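Household tips: when the folding arm snags a shirt

Chenille letters, sequins and iron-on patches cause most of the trouble people have with a home folding arm. Ours is an Eker, bought used, and in October it caught a loop on a patch and kept pulling. The shirt tore along the stitching and the arm stopped with an overload code. We've changed how we do laundry day.

If it snags:

Press the stop button first. Don't grab the cloth while the arm is powered, even if it looks still. Ours made another try after a 30-second pause, and my thumb was in the way.

Turn it off at the wall and open the fingers with the release lever. Ease the cloth out toward the side it went in from. Snip a caught loop with nail scissors if you have to. Pulling unravels the whole row.

Wipe the finger pads with a damp cloth and look for lint in the hinge. A wad of red fluff was holding ours partly closed.

Before you start it again:

Set the grip to 3 for anything with raised lettering. The factory setting is fine for towels and too strong for this.

Lay the shirt flat and smooth out a bunched sleeve by hand. A thick fold reads as two layers and the arm squeezes harder.

Check the collar for marks while the shirt is out. Dab yellowish spots with dish soap and leave them 30 minutes before washing.

Run one plain T-shirt, then one with a patch, and stay in the room for both. Keep kids and pets back until the arm has parked.

If the overload code comes back with nothing in the fingers, stop using it. A new pair of pads cost us $200, fitted.
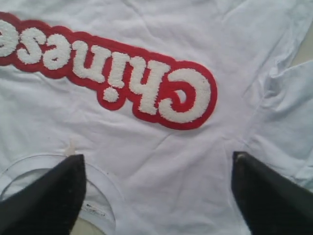
Nélida Zapata wrote that her arm kept snagging even on 3, and she now folds anything with chenille by hand and leaves the machine the pillowcases and dish towels.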